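Laundry weekend, the gallery

It was September when we did the big clear-out at the Plotstead house. Captions written fast, between two loads. Sorry in advance for spelling.

Background for anyone who wasn't there - 3 households, one dryer, and a hallway you couldn't walk down. Everything washed, sorted on the beds, folded, boxed or given away. Niall Moffat kept a tally on the back of an envelope and got to 211 pieces before he lost the pen. We think the real number was closer to some 300 but the envelope is all we have.

How the sorting went, quickly. Tops in the front room. Towels and sheets on the landing. Anything with a waistband upstairs on the bed with the peach blanket, which is the softest thing in the house and also picks up every bit of lint going. Socks in a box marked LATER. It is still marked LATER.

Tín Trương took charge of bottoms. Had a system. Lay it flat, pull the cord through so both ends are even, check pockets, then fold in half and in half again. Elastic goes at the top of the pile, always the same direction, or the stack leans over and you start agian. Pockets produced one bus ticket, a button nobody claimed and 147 in old coins from a trip (we never worked out which currency, Joseph has them in a jar now).

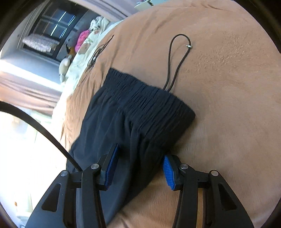 Navy pair on the peach blanket, drawstring looped out above the waistband. Not folded yet.

The navy ones got a long discussion. Gym? Pajamas? The waistband is nice and wide and the cord has a shiny little silver-colored bit on it, so I said they were too good for the donate bag. Overruled, then un-overruled. They went in the keep pile, bottom drawer, left side, if whoever owns them is reading.

A note on dark blue under bedroom light, because it caused most of the mix-ups. Half of it looks black. We had navy in with black, black in with charcoal, and one slate thing that went back and forth all afternoon. Next time, sort the darks by the window before 4 pm. Or just have a darks pile and live with it.

Drawstrings - a few asked what we did about the ones that had dissapeared into the waistband. Safety pin on one end, feed it round, takes two minutes. Knot the ends after or you'll be doing it again next wash.

Where things ended up:
Keep pile, back in the drawers at Plotstead.
Nendgate bags, all gone, dropped off by Niall. Thanks for doing the stairs twice.
Avlow boxes, three of them, in the garage on the high shelf. Winter stuff mostly. Labels are facing the wall, I know, I know.
Mending, on the chair. Two zips and a hem. Been on the chair a while.

The blanket itself got washed last, cool wash and a shake outside. Don't tumble it on hot, the pile goes flat and scratchy.

If you've got pictures from the landing or the front room send them over and I'll add them to this page. Also still looking for the lid to the blue hamper. And the pen.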